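The Delegate from Ornamach

5 min read
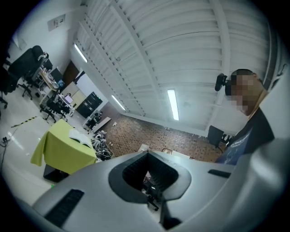
Hamdia Lemma had been a diplomat for nine days when they sent her to Londent to save the fishing treaty, and she could not have been happier about it. She had read the whole thing on the night train, all 277 pages with the annexes, and by the time the sun came up over the flats she had a favorite clause. It was Article 31, on the mutual return of drifting nets. She thought it was beautiful.

"Nobody has a favorite clause," said Ambassador Hirvonen, who met her on the platform with a paper bag of hot rolls.

"It's been in force through two border closures and a grain embargo! They weren't speaking to each other, and they were still giving back the nets."

Hirvonen looked at her for a while and then handed her a roll.

Ornamach is a very small country. It has one deepwater harbor, a national dish that other people mistake for a garnish, and a foreign ministry on the second floor of a building it shares with the post office. Sollard, across the strait, has everything else. The two had signed the treaty long before Hamdia was born, and every few years they met in Londent, which belonged to neither of them, to sign it again. Usually this took a morning. This time it had taken most of July, and the old delegate had gone home with his back.

The trouble was a rock. It stood up out of the strait at low tide and went under again at high, and a new survey had put it on Sollard's side of the line. Sollard wanted the map in the treaty changed to match. Ornamach did not want any map changed, ever, on principle, since a country that size gets nervous when people pick up an eraser.

The talks were held in the old customs house, in a room with tall windows that had been painted shut. The Sollard delegation had eleven people in it. Ornamach had Hamdia, Hirvonen, and a water jug they had brought themselves because of what happened in the last round.

The first session was wonderful. Hamdia wrote that in her notebook, wonderful, with a line under it. The chief of the Sollard side was a long gray man who read his statement without once looking up, forty minutes of it, and she loved every turn. He quoted the original preamble! He used the word "heretofore" and meant it! When he sat down she had to stop herself from clapping.

"Does the delegate from Ornamach have a response?" he asked.

"I have a question," said Hamdia. "What do your people call it?"

He looked up then. "Call what?"

"The rock."

There was some whispering along the far side of the table. A folder was opened and shut. It went by a survey number, he said at last, as far as the ministry was concerned.

"But the fishermen must call it something. Ours call it the Aunt."

More whispering. Then a young man at the very end, who had been put there to hand out copies and had not spoken all month, said that his grandfather had fished the strait and that in his village they called it the Aunt as well. His ears went red. "Because she always turns up," he said.

"And then she leaves without saying goodbye," said Hamdia, delighted. "Ours say that too!"

The gray man took off his glasses. He asked, not for the record, what Ornamach's boats did when the Aunt was showing. They tied up and waited for the tide, Hamdia said, and ate whatever they had, and if a Sollard boat was already there they tied up to the Sollard boat. She had this from her mother's cousins. There was a rule about who shared bread first, and she explained it, and the young man at the end said no, no, it was the other way around, the second boat brought the bread, and they argued about it through the break and well into the afternoon.

It got late. Someone sent for coffee. Some 1,317 licensed boats worked the strait between the two countries, according to Annex C, and it began to seem odd to Hamdia that none of them had ever asked whose rock it was. She said so. She said it too loudly, because she was excited, and then she read them Article 31 from start to finish — the part about the nets, the part about the floats, the part about returning them mended where possible.

"We could put her in there," she said. "Leave the map alone. One more paragraph, under the nets."

Hirvonen had his pen out before she had finished the sentence. The gray man asked for the wording again, slower.

They had three drafts by midnight. The first was too long and the second one gave the rock voting rights by mistake. The third said that the feature known to both parties as the Aunt would be open to the boats of either at every low tide, and that custom would be observed there. It did not say which boat brought the bread. They had tried, and it nearly sank the whole thing.

Hamdia walked back along the canal with her shoes in her hand, telling Hirvonen about Article 44, on lighthouses, which she was starting to think had been badly underrated.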